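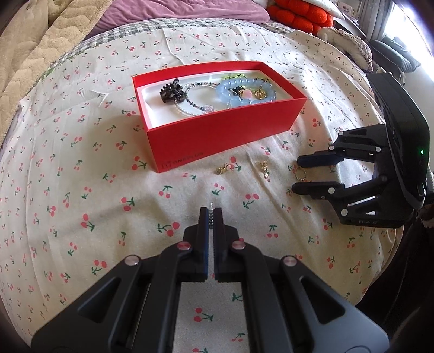

Small-item work with the hand-held grippers: a short string of beads held at the fingertips, jewelry box behind.

Gresteck hand-held gripper kit - progress report
Period ending January 2021
To: Wendy Tapley, Undari
From: Lensa Admasu

Work since the last report

We have now used the kit in 8 homes. Jewelry and other small items took up most of this period. Ayana Yimer set the tasks and kept them plain: pick up an earring, move a necklace, put a bracelet in a box. All of it was done on beds and dressers, with the bedding left as it was.

We logged 3332 attempts against the 3000 in the plan. Nhi Khúc has checked 700 of them by hand and will finish the rest next period.

What we think of the kit so far

Beads and chains are manageable once the user slows down. Thin earrings lying flat on cloth are the hard case, and new users tend to push them into the fabric. Two people asked for a narrower fingertip. Gresteck sells one, but we have not ordered it - the price is above our parts limit and would need your approval.

Three users said their wrists were tired after a long session. Smaranda Pîrvu now stops each session at 40 minutes.

Support from the supplier has been slow. One replacement pin took 16 days to arrive.

Spending

On budget, apart from shipping. Receipts are in the Nindov folder.

Next period

Kitchen drawers and sewing supplies. The full review of the kit is due to you in March.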